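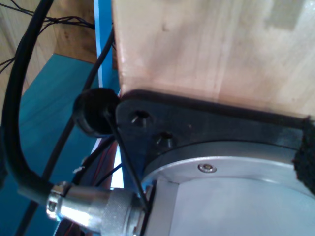
Gripper comparison set, Colora vs Fontana, read this before you download. Short version: same arm base, same bench, two sets of fingers, a pile of soft packages, lots of squeezing. Everything is recorded per attempt, good and bad. Mounting matters more than we expected, so check yours first – the black bracket goes on with countersunk screws, heads recessed, and the big cable comes in through the round silver connector. Leave that cable a proper curve like we did. If it gets pulled tight the wrist readings drift and you'll spend a day blaming the controller (we did, Tuesday, the whole day).

Maintained by Uzma Virk and Sadia Rizvi. Internal name for the project is Vullance, so if you see vl_ in front of a folder, same thing.

WHAT'S IN IT

1,818 grasp attempts total. Each attempt is one folder with:

- wrist camera video
- overview camera video
- joint positions and gripper opening, one csv
- notes.txt, mostly empty, sometimes useful
- result flag, see below

Resized stills are in a seperate archive, 2,100 of them, picked by hand. Not every attempt has one and some have several. Don't use the stills count to work out anything about the attempts.

Splits: train / val / test already made, by package and not by attempt. Please keep them. If you reshuffle, the same mailer ends up on both sides and your numbers will look great for no good reason.

THE GRIPPERS

Colora – narrower fingers, softer pads. Good on paper mailers, slow to close. Slips on glossy film unless you go in deep.

Fontana – wider, ribbed pads, closes hard. Holds film fine. Dents soft boxes. Left finger had play in it for the first sessions, fixed after that. Affected folders are listed in fontana_loose.txt.

Both run off the Dastov controller, firmware not changed during recording. Force limit was the same for both, which Sadia thinks was unfair to Colora and Uzma thinks was the point. Not settled. If you have an opinion open an issue.

PACKAGE TYPES

4 types:

- rigid box
- padded paper mailer
- item in clear film or bag
- loose cloth in a pouch

The film ones are the hard ones. Reflections all over, depth is garbage, edges come and go. Any segmentation model we tried put a hole where the glare was.
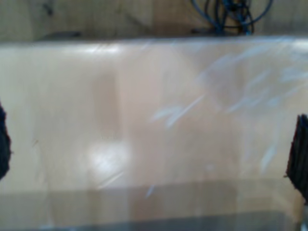 Wrist view, film type. Fingers on both sides, glare patch left of center.

For those we'd suggest dropping the depth channel and using color only, or masking anything blown out. Script for the masking is tools/mask_glare.py. It's slow. Works though.

Wrist camera focus is fixed, so things close up go soft. Left as is. No sharpening, no color correction on any of the video.

RESULT FLAGS

0 = missed, fingers closed on nothing or on the table
1 = touched but no hold
2 = held, dropped before the place point
3 = held and placed

Flags were set by a person watching the overview video. Where Uzma and Sadia disagreed we kept the lower one. There's a column flag_b with the other opinion if you want it.

Grip force is NOT measured. The number in the csv called effort is motor current, scaled by the controller somehow. Fine for comparing attempts on one gripper. Do not compare it across grippers.

SETUP NOTES

1. Bolt the bracket down before running cables. Doing it the other way round means taking it all off again.
2. Plug in, turn the collar till it stops, tug gently.
3. Home the arm with no package on the table.
4. Run calib_wrist.py. 3 passes. If the passes don't agree, check the camera mount and run it again.
5. Place the package by hand, somewhere near the middle of the table. Do not square it up. Random angles are wanted, mailers lying flat with the print showing are fine. 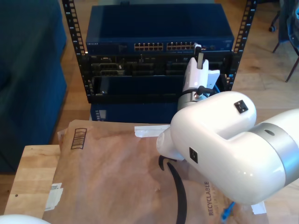 6. Start the logger, then the arm. Logger first, always. A few early folders are missing the approach becuase of this.
7. After each attempt type the flag, or just hit enter and do it later from video.
8. Swap grippers with power off.

KNOWN PROBLEMS

- Overview camera got bumped part way through the September sessions. Extrinsics before and after are both in calib/, pick by session name.
- Clocks on the two cameras are not synced in hardware. Offset is in each folder, good enough for most things, not for contact timing.
- Background isn't controlled. Furniture, rack, cables, whatever was in the room. Lighting is whatever the day gave us too.
- Printed text on packaging is readable in places. We removed the folders with addresses showing. If you find one we missed, tell us and it goes.
- Cloth pouch type is under-represented, mostly Fontana. Don't draw conclusions from it.

NOT GOOD FOR

Force control work. Anything where you need contact timing. Claims about which gripper is better in general, since it's one bench and one controller.

TODO

- rerun cloth with Colora
- proper readme for tools/
- retime the early folders

Questions to Sadia for calibration and cameras, Uzma for everything else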